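Is the Citberg open day worth it with kids?

wren_82
We're thinking of taking our two to the robot open day at the Citberg workshop in Cletley. Is there enough to see, or is it all talks? They're a bit young to sit still!

Dong-geon Ji
7/29/25
Went in February and loved it. The best bit for us was the rubbish sorting demo, where an arm has a go at tidying a table (bottle, wrapper, little bin with a lid). You can stand there for up to 20 minutes and ask whatever you like.

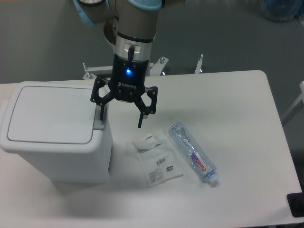

My daughter asked if it gets bored, and the chap running it gave her a proper answer, bless him. Get there early as the queue builds up, and park at Blackwood Road.

honside_mum
Talks are upstairs, we skipped them. Café was shut when we went so take snacks.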